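Tretwood Tabletop Arm Cell -- Demonstration Visits

The Tretwood cell is a single arm and gripper on a white worktop, set up for handling mixed household and kitchen items. It is sold by Mirzaei as a complete station or as an arm and gripper only. Before ordering, customers can see it running at our Estley workshop.

Visits last 2 hours and are led by Dwight Li or Colleen Beaudoin. The first part is a short talk on mounting, power and floor space. The rest is spent at the table, with the arm picking up and setting down ordinary things such as cups, bowls and bottles. You are welcome to bring your own items. Soft goods are fine. Please leave glass and open liquids at home.
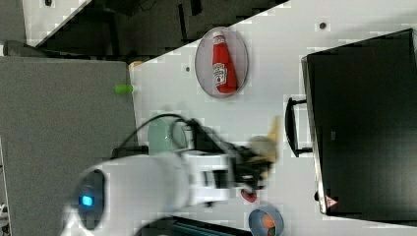 Groups are kept to 11 people so that everyone can stand close enough to follow the gripper. Visitors stay behind the floor line while the arm is moving, and Dwight will stop it between runs for questions. Long hair should be tied back.

Ordering information

Complete station: part 623
Arm and gripper only: part 230
Spare gripper fingers: sold in pairs
Delivery: from our Fatthorpe warehouse

Installation is booked separately. Ivan Chornovol handles site checks and will need a sketch of the room with the outlets marked -- a hand drawing is enough. The worktop ships flat and has to be bolted down before the arm goes on.

Open day

The workshop holds an open day in December, starting at 10 a.m. No booking is needed for the morning runs. Afternoon places at the controls go to people who have signed up ahead of time with Audrey-Anne Carrier at the front desk. Parking is behind the building, and the entrance is the gray door next to the loading bay.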